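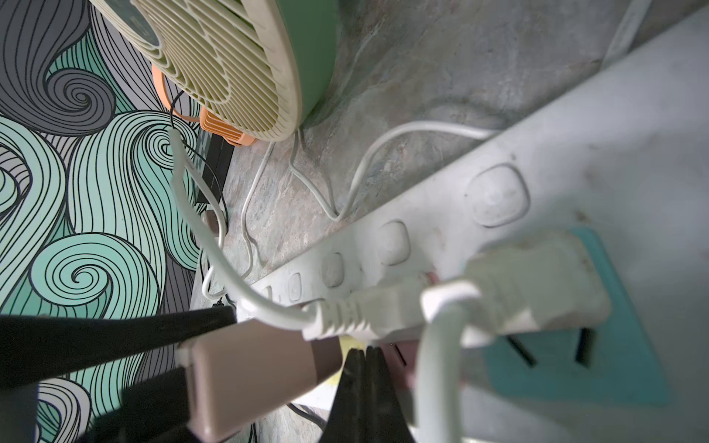
Wrist cam, plug task, power strip and fan on the marble surface.

February, equipment planning, bench 2

Went through the budget sheet with Amr before lunch. Ceiling for this round is $1000, everything included. Open items: spare fingertips, wrist camera mount, cable handling, consumables for the plug task.

Fingertips. Killberg quotes 60 per pair, black, same profile as the current ones. Lakum is cheaper but wants a minimum order we would not use up before the next gripper revision. Going with Killberg, two pairs now. Check the screw length before ordering; last drawing I have is old.

Camera mount. The gripper fills the lower left of the view and the fingertips come in low near the plug. Adaeze wants the mount moved outward and tilted. Sullier sells an adjustable bracket, price pending. If it comes back too high we print one and put the money into fingertips.

Power strips. The one in use is scuffed and has five switches in a row. Want spares of the same layout plus one with wider outlet spacing, as the bulky plug takes up room next to its neighbors. Petty cash, not on the main order.

Cables. Thin white cord in loops across the work surface is a planning problem for the arm as well as a clutter problem. Keep one cluttered layout as a test condition. Clips and sleeves for the other station only.

Force sensor. Eze unit is 500 before shipping. Takes half the budget. Amr in favor, Adaeze would wait for the loaner. Leaving it as a separate line until she hears back.

To do: Sullier price, screw length, shipping on the Eze unit.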